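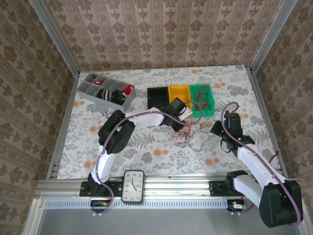

Chapter 12
Tires and Grip

What you will learn in this chapter
How a tire holds the road, and why it needs to slip a little to do so
What load does to grip when a car brakes, turns or speeds up
How heat and wear change a tire over a stint
How to read a used tire and write up what you find

Words to know
contact patch, slip angle, load transfer, compound, graining, blistering, cold pressure, hot pressure

Everything a race car does goes through four small patches of rubber. The engine can make all the power you like, and the brakes can be as big as the wheels allow, but if the tires can't pass that effort on to the track, none of it helps the lap time. That's what makes this such a fun chapter to teach! Tires are the part of the car that changes most in a single session, and a student with a gauge and a notebook can learn a great deal about them in an afternoon.

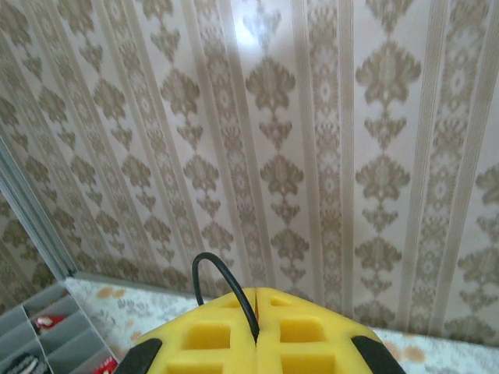
Figure 12.1 Yellow gripper and patterned wallpaper.

12.1 The contact patch

The contact patch is the part of the tire touching the ground at any moment. On a small single-seater it may be no bigger than the palm of your hand. Its shape shifts all the time – longer when the load goes up, lopsided when the wheel leans over in a corner.

Rubber grips in two main ways. First, it sinks into the tiny bumps in the track surface and pushes against them. Second, it sticks for an instant to the surface itself, which works best on clean, dry pavement. Dust, paint and water all get in the way of that second kind of grip, and drivers soon learn where the slippery painted lines are.

When you turn the steering wheel, the tire doesn't travel exactly where it points. The rubber twists, and the car follows a path slightly wider than the wheel's direction. The difference between the two is called the slip angle. Grip rises as the slip angle grows, reaches a peak, and then falls away. A good driver works close to the peak. A drift driver lives well past it at the rear, and we will come back to that in section 12.5, where the tire choices get really interesting.

Technical Review
by the Suvthorpe Track School handbook group, October printing
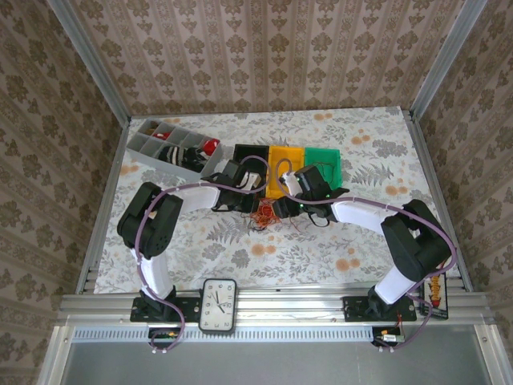 By the Suvthorpe Track School staff

12.2 Load moves around

Press the brakes and load moves onto the front tires. Speed up and it moves to the rear. In a left-hand corner it goes to the right side. The total stays nearly the same on a flat track with no wings, but the sharing changes from one second to the next.

A tire with more load on it grips harder, but the gain gets smaller as the load goes up. Two tires sharing the work evenly will hold more than a pair where one is doing nearly all of it. Keep this in mind through the rest of the chapter. It explains why anti-roll bars work, and why a smooth driver can often carry more speed through the middle of a corner.

Worked case: the Wumari hatchback

Our school car is a Wumari hatchback with 54 percent of its weight at the back once the ballast is in. On the short course at Suvthorpe it ran a stint of 14 laps on Coppens tires, all four set to the same cold pressure. By the end the rear pair had gained more pressure than the front, and the driver reported a loose rear end leaving the slow corners.

Before you read on, write down what you would change first. Would you lower the rear cold pressure, soften the rear bar, or ask the driver to wait a moment longer before getting on the gas? There is more than one sensible place to start, and the Koria data sheets at the back of the book will let you test your choice against 33 recorded laps.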